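Firnisura to publish Prothero's The Salt Ledger in October

Posted 6/26/22

Firnisura has acquired English-language rights to The Salt Ledger, the second novel by Gwilym Prothero. The book will be published in October in hardback and ebook, with an audio edition to follow from Zidum. The deal covers the United Kingdom, Ireland and the Commonwealth excluding Canada. Translation rights remain with the Tsolakis agency, which represents the author.

The Salt Ledger is set in a fictional port on the Welsh coast in the winter of 1271. A customs clerk, Ithel, is told to copy out a damaged account book before the harbour changes hands. In doing so he finds that the same cargo has been entered twice, under the names of two different ships, and that one of the ships was lost before the first entry was made. The woman who kept the earlier accounts, Gwerful, is living under another name at a religious house inland. The novel alternates between his copying of the book and her account of how it was first written.

The manuscript was delivered at just over 600 pages. Firnisura states that the finished text has been shortened by agreement with the author, mainly in the middle section, where a subplot concerning a disputed will has been removed. The order of the remaining chapters is unchanged. Entries from the ledger are set in a separate typeface and appear at the head of each chapter. Place names follow modern Welsh spelling, and a short glossary of weights and measures is printed at the back. There will be no footnotes.

Prothero's first novel, Uketti, was published by the same house and is a contemporary story of two sisters who inherit a ferry licence. It was issued in paperback last year. The new book is not a sequel and shares no characters with it. Both titles will carry matching spines, and Uketti will be reprinted with a revised cover at the same time as the hardback of The Salt Ledger is released.

"The ledger came before the people," Prothero said. "I wrote the entries first, all of them, and checked that the sums were right. Then I worked out which ones were false and who would have needed them to be."

He added that the two narrators were drafted separately and joined at a late stage, and that dates were moved in several chapters to make the tides agree.

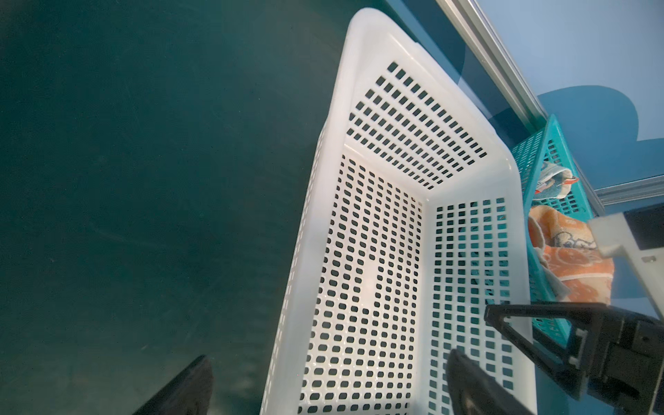
The audio edition will be unabridged and will use two readers, one for each narrator. Zidum has not yet named them. Recording is planned for the summer, and the download will go on sale after the hardback. The ledger entries will be read in full, with the totals included. Listeners will also be able to download the glossary as a separate document.

Bound proofs will be sent to reviewers and booksellers on request. Shops wishing to order signed copies should do so through their usual Firnisura representative, as these will be supplied on firm sale only. An extract consisting of the opening chapter will be placed on the publisher's website before publication. No date has been set for the paperback, and the publisher has not announced any further titles under contract with Prothero.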